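How Does a Washing Machine Get Clothes Clean?
Home Science for ages 8 to 11
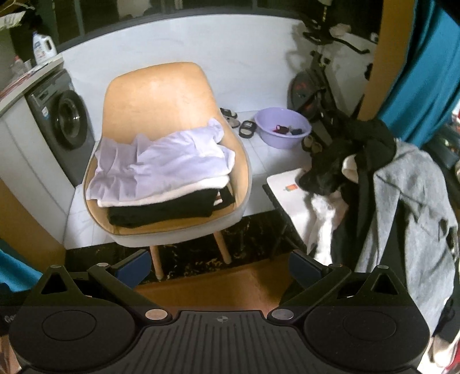

What is inside the machine?
A front-loading washing machine has a round door. Behind the door is a metal drum with many small holes in it. The drum sits inside a larger tub, which holds the water. An electric motor turns the drum. Water passes through the holes, but the clothes cannot.

What does detergent do?
Water does not mix with oil or grease. Detergent is made of tiny particles called molecules. One end of each molecule is attracted to water. The other end is attracted to grease. The molecules surround a spot of grease and lift it off the cloth – the rinse water then carries it away. Detergent is sold as powder or as a liquid in a plastic bottle. It must never be tasted, and an adult should measure it out.

Why does the drum turn?
During the wash, the drum turns slowly. Clothes are carried up one side and fall back into the water. This movement loosens dirt. At the end, the drum spins much faster and water is pushed out through the holes. A fast spin leaves less water in the cloth, so drying takes less time.

Why are white and black clothes sorted?
Dark cloth contains a lot of dye. Some of the dye can come out in the wash and settle on a white shirt, turning it grey. Many people wash the two colours separately. Small items such as socks can be washed by hand in a plastic basin.

Why fold clothes?
Folded clothes take up less space than loose ones. A flat stack also has fewer deep creases. Heavy items go at the bottom and light ones on top – a chair seat will hold a small stack until it is put away.

Words to know
Drum: the part that holds the clothes.
Dye: a substance that gives cloth its colour.
Molecule: a very small particle made of atoms joined together.

Fluvora Home Science, sheet 3. Last checked 7th March.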